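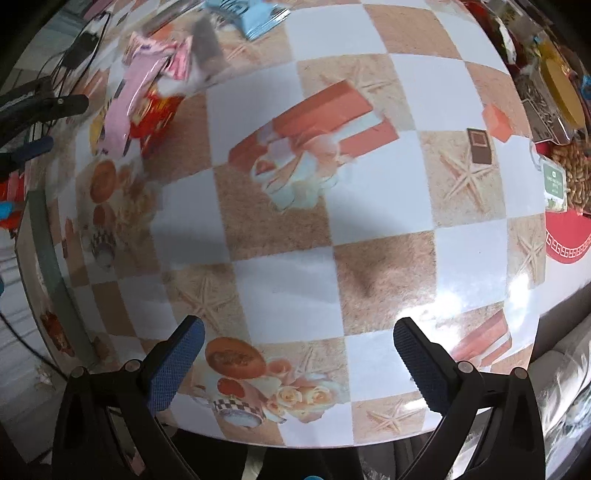 The kitchen table, starfish cloth on.

Ticket: Wi-Fi drops in kitchen every evening
Status: open, waiting on customer
Product: Zallgate home router, plus one Tandard extender

Okay, so I'm writing this all out in one place because I've explained it on the phone twice now and I'd like whoever picks this up next to be able to just read it. Sorry in advance for the length!

The short version: the internet is fine all day. Then at some point after 6:30 p.m. the kitchen loses it. My laptop still says it's connected with full bars, but no page will load. It lasts maybe ten minutes, comes back, then goes again. The living room is fine the whole time (I've had a show streaming in there while the kitchen was dead, so it isn't the line coming into the house).

What I'd already tried before I opened the ticket:

Restarted the router. Restarted the extender. Restarted both, router first, with a long wait in between like the booklet says. That gave me one good evening and then it was back to the old routine.

Turned off the microwave – unplugged it completely for two nights, no difference.

Forgot the network on the laptop and joined again. No change. My phone does it too, so I've stopped blaming the laptop.

Moved the extender from the hallway outlet to the one by the pantry. This made it worse, if anything. It's back in the hallway.

Update, Monday
Got the first reply from support asking me to run the log export from the admin page. I did, and wow, it's nearly 3,000 lines. I'm not going to pretend I read it. I did search for the word "extender" though, and there are 294 lines that say "extender: roam request refused." Most of them are bunched up in the evening. That seems like a lot to me? Full file is attached to the ticket.

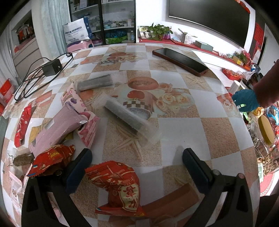 Posted by Nomvula Adams, ticket owner

Update, two days later
Support (hi, Nomvula Mnguni, and yes, I enjoyed the name thing too) asked what channel the router is on. It was set to auto. She had me pin it to channel 5 and leave it overnight. The kitchen dropped at 7:10 and again right before 8, so that wasn't it, but the drops did feel shorter. I put it back to auto afterward because the upstairs tablet didn't like it.

She also asked for the firmware versions. The router is on the newest one. The extender says 18 and when I press "check for updates" it spins for a bit and tells me it's current. According to her, it should be on a later version than that, so we may be getting somewhere – the button apparently asks the wrong server on older units.

One more thing I hadn't mentioned. I've got the Skodus scheduler app set to pause the kids' devices at dinner. I never connected the two, but the pause kicks in at 6:30. My laptop isn't on the kids' list. Still, the timing is suspicious, and I feel a little silly for leaving it out.

What I'm doing next, in this order, so we don't change everything at once:

1. Tonight: scheduler off, everything else the same.
2. Tomorrow: scheduler back on, extender unplugged. The signal from the router alone does reach the kitchen, it's just slow.
3. After that: manual firmware update on the extender, using the file she's sending me.

Question for support: if I do the manual update, do I lose my network name and password on the extender? Setting that thing up the first time took me a whole evening and I'd like to write everything down first. Also, the Kuo printer is connected through it, and I really don't want to go through that again.

Please leave the ticket open. I'll add tonight's times once the dinner dishes are done.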